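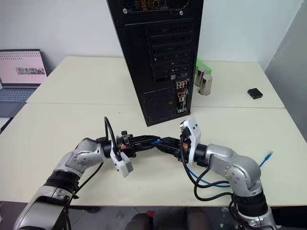

Week 4 bench: the tower with its rear panel towards us.

Right, backs of computers. I know most of you came for the bit where we take the side off, and we'll get there, but I always start round the back because you can learn a lot about a machine before you touch a screwdriver. Bring your sketch from last week if you did one (if you didn't, do it on the bus).

Start with the two round silver screws, one to the left and one to the right, under the vent opening. Then come down to the expansion slot covers, the black ones with the tiny perforations. Each cover blanks off a place where a card could go. People lose these covers all the time and then wonder why the inside fills up with fluff! Keep yours in the tray with your name on it, please. I bought a bag of 39 spares in June and I'd love it to last.

Look near the bottom of that stack as well, where there's a small light-grey metallic connector next to a dark opening. I'm not telling you what it is yet – write down your guess and we'll check it once the case is open.

Now the ports. They run in a strip down the lower right, with the round audio jacks at the top and the rest underneath. On a lot of machines the ports are soldered straight to the motherboard, so if you find that strip you know which way the board is facing and which side panel to take off. Bogumił Szulc, who had this class before me, used to make everyone draw the strip from memory, and I've kept that going. Five minutes, pencil only.

A word on the mesh panel to the left of the ports. Don't poke things through it. I once fished a bent paper clip out of a Tomonel case and the owner swore blind it had come like that.

For next time:
Read the Brzozowska handout up to the part on airflow. Skip the table of fan speeds, it stops at 2,000 and we won't use it.
Find the back of any desktop at home or at work and list the ports from top to bottom. Switched off, cables left where they are.
Bring a crosshead screwdriver. The Sisis ones in the cupboard are fine if you haven't got your own, but the small ones are worn and chew up screw heads.

We start at half past six, upstairs.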